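Notebook, textile workshop, natural dyes
Continued from the previous page

The onion skin bath is finished. I used 458 g of dry skins for the big pot, which was too much, and the colour came out more orange than I wanted. The wool from Kereama took it very well. The cotton took it badly, as before. I think I did not wash the cotton long enough before the alum, and next time I will leave it overnight.

For colleagues who use the same pot: please do not add iron directly in it. Last August somebody did this and two of my yellow lots became green-grey. I have now put the iron spoon in a separate jar with a label.
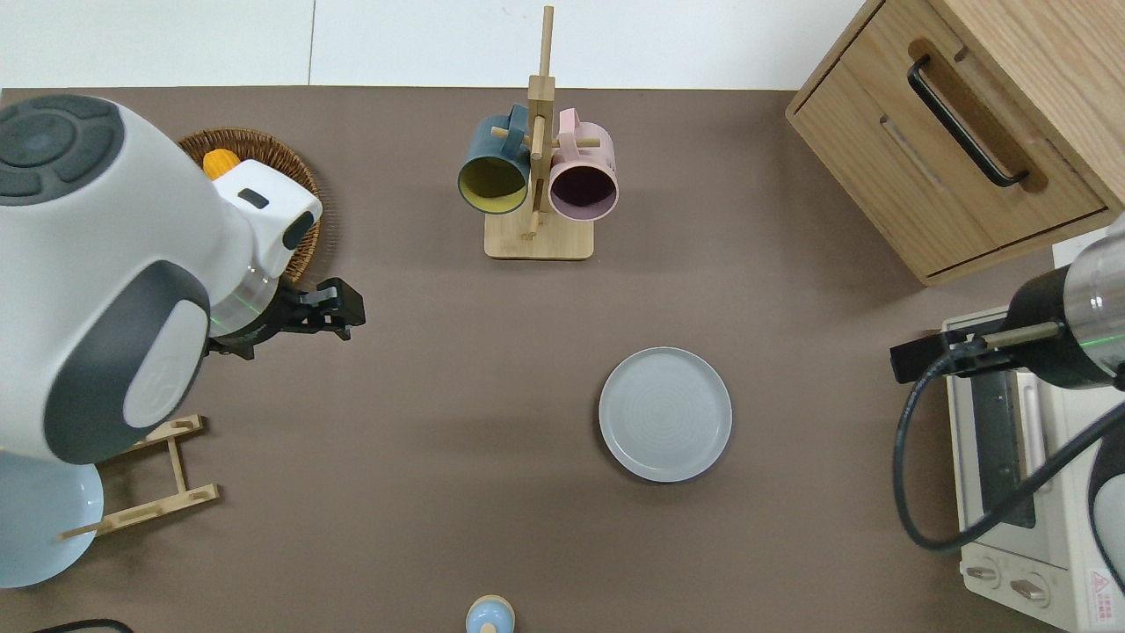 Flullmont, Sun 24 December

Short day, only the rinsing and the light test. I rinsed the four wool skeins until the water was clear. The third one still gave a little colour after 30 minutes, so I put it back in plain warm water with one drop of soap. It is the skein that was at the bottom of the pot, and probably I did not turn it enough.

Light test: I opened the card which was on the south window. The onion skin strip is a bit paler, but still a good warm colour. The turmeric strip is almost gone. I will not use turmeric for the Puvinon blankets, even if it is cheap and everybody likes it on the first day.

Still open:
Weigh the rest of the alum.
Ask Listix if they can send the same wool, unbleached.
Write the recipe with less skins, maybe 300 g for the same pot, and try it on one skein only.

The madder is soaking with the lid on. Please leave it closed until I am back.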